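Please Stop Talking Through the Opener

Posted May 12, 2025

I bought my ticket to see Pratine at the Jarkham the morning they went on sale, and I paid more than I've ever paid to stand on a concrete floor. I'd do it again tomorrow. But I want to talk about the 40 minutes before they came out, when a four-piece called Negi walked on stage with the house lights still half up and played to a room full of people discussing parking.

I mean that almost literally. The couple behind me had a whole back and forth about which exit ramp to take home. They had a plan A and a plan B. Negi's singer was doing this quiet, held note at the end of the second song, the kind where you can hear her breath go thin, and over the top of it I got "no, because then you're stuck behind the buses."

I know, I know. People have been talking over opening acts for as long as there have been opening acts. I've done it myself! I spent most of my twenties treating the opener as the time to buy a drink, find the bathroom and text whoever was running late. I once showed up so carefully timed to miss the support that I missed the first song of the headliner too, which served me right.

What changed my mind was going to smaller shows. There's a room near me that holds 300 people if everybody breathes in, and when you're in a place like that you can see a band's faces. You can see the drummer look over at the bass player when a joke falls flat. You can see them see you looking at your phone. After that it's hard to go back to the big halls and pretend the people up there can't tell.

The Jarkham is not a big hall by arena standards. The sign by the bar gives the capacity as 1,244, and it was sold out, and by the time Negi were on I'd guess most of us were already inside. So there was a full crowd standing right there, with nothing else to do, facing the stage. And still it sounded like a food court.

Some of this is on the venue, to be fair. They left the lights up. They had the PA turned down so low for the support that you could hold a normal conversation over it, and if you make it possible for people to hold a normal conversation, they will. I've read all the theories about why headliners' crews supposedly do this, and I don't know which ones are true. I do know that when Pratine came on it was like somebody had taken a pillow off the speakers. If you want a crowd to listen, give them something loud enough to listen to and turn the darn lights off.

And the printed times were no help. The ticket said doors at seven and that was it. No running order, no mention of Negi anywhere except a tiny line on the poster, in a color you'd need a flashlight to read. I only knew their name because I went and asked at the merch table, where they had shirts and one record, a five-song thing called Wastetti that I've now played so many times my neighbors could probably sing it. (It's great. Track three especially, the slow one with the organ.)

That brings me to the part I feel strongest about, the price. When you pay what we pay now for a night out, fees and all, you've paid for the whole evening. The opener is in there. Treating those first songs as an inconvenience is like ordering dinner and being annoyed that they brought you bread.

I've heard the other side of this from friends. It's a night out, they say, they work all week, they came with people they never get to see, and they should be able to catch up before the main event without being shushed by some guy in a denim jacket. Fine. I have no wish to be the guy in the denim jacket, and I don't even own one. Go catch up! There's a lobby. At the Jarkham there's a perfectly nice lobby with benches and its own bar, and it was almost deserted during the support set. All I'm asking is that the chat happens out there and not four feet from the stage.

I'm not asking for church, either. Sing, yell, dance badly, spill a little. A rowdy crowd for an opener is the best gift there is. What gets me is that flat, steady hum of people who've decided this bit doesn't count.

Negi got one proper cheer that night, and it was for saying "Pratine are up next." The singer laughed it off and played one more, the best one, and a handful of us down on the left side went absolutely nuts for it. I like to think they heard. They're back in June at that little room of mine, top of the bill this time, and I've already got my ticket. I'll be there for whoever's on first, too, whoever they are. Come stand by me if you like. Just, you know, save the bus talk for after. 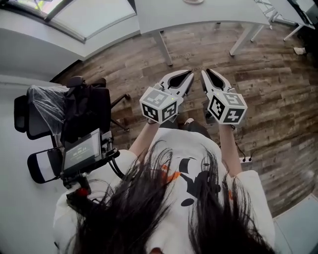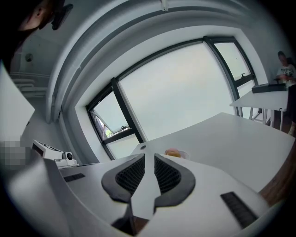

Hand-held grippers, white with dark finger pads in the second photo.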